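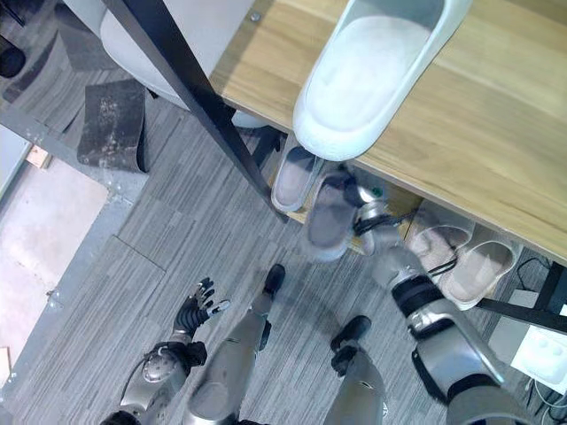
Visit Reports | Staff Housing

Site Visit to the Droltura Guest Residence, Otow

2022-01-16
By Pascal Lammers, Office of Visitor Accommodation

The Office of Visitor Accommodation was invited to the open day held at the Droltura guest residence in Otow, a property offering furnished lodging to institutions that receive visiting staff for periods of one month to one year. The office was represented by the author and by Njoroge Nyamweya of the Ninomden campus. The purpose of the visit was to determine whether the residence could take overflow guests once the lease on the Dalisay Street apartments ends in August.

Travel from the Ninomden campus was by regional train, with one change. The walk from Otow station follows a paved path beside the canal and presents no difficulty for a guest with luggage, although lighting is weak along the section behind the freight yard. The management reported that the town has been asked to add lamps there. No date has been given for the work.

The building was formerly the administrative wing of a textile mill and was converted to residential use over two building seasons. It provides 1056 square meters of usable floor area on two levels. There are 12 furnished units, of which five are intended for couples or small families. The remainder are single units with a sleeping alcove. All have a private bathroom and a kitchenette with two burners. Laundry machines are on the lower level and are included in the rent. Ovens are found only in the common kitchen.

Visitors were received in the lobby and divided into small groups. Our group was shown one family unit, one single unit, the common kitchen, and the plant room. The single unit faces the canal and was noticeably quieter than the family unit, which looks onto the delivery entrance. The management stated that deliveries are not accepted before eight in the morning. We were unable to verify this and recommend that it be written into any agreement.

Heating is supplied from the town network. Each unit has its own thermostat, with an upper limit set by the building. Mr. Nyamweya asked whether the limit could be raised for guests arriving from warmer climates and was told that such requests are handled individually. Windows in the family unit open fully. Those in the single unit tilt only, and the bathroom relies on a fan that runs with the light.

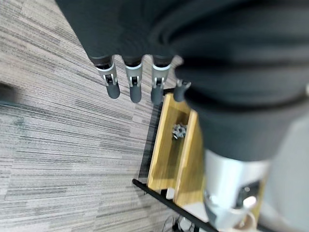
HOUSE RULES AND DAILY LIFE

Outdoor shoes are not worn inside the units. The rule is stated in the tenancy agreement and repeated in the welcome folder, and the management considers it the main reason that flooring costs have stayed low. Guests who need supportive footwear for medical reasons may keep a clean pair for indoor use. The office has no objection to the rule but asks that it be communicated before arrival.

Quiet hours begin at ten in the evening. Guests may receive overnight visitors for up to two consecutive nights without notice, after which the front desk must be informed. Bicycles are stored in a locked shed in the yard. There is no parking on the property, and permits for the surrounding streets are issued only to registered residents of Otow, which will exclude most of our short-term guests.

Linen is changed every second week. Cleaning of the units is the responsibility of the guest, with a final cleaning charged on departure. The fee is fixed and does not depend on the condition of the unit, a point on which we have had disputes at other properties.

RENT AND TERMS

Droltura offers institutions a block arrangement under which a set number of units is held for the full year at a reduced rate. Units left vacant are billed in full. Given the uneven pattern of arrivals at Ninomden, the office would prefer an arrangement by term, and the management agreed to prepare a written proposal on that basis. The deposit may be paid by the institution in place of the guest.

RECOMMENDATION

The residence is suitable for single guests staying three months or longer. It is less suitable for families with school-age children, as the nearest international school requires a bus journey with a transfer. The office recommends that two single units be reserved on a trial basis, subject to receipt of the written proposal and confirmation of the delivery hours. Mr. Nyamweya will remain the contact for Droltura. Departments expecting visitors after August are asked to send him their provisional numbers and lengths of stay.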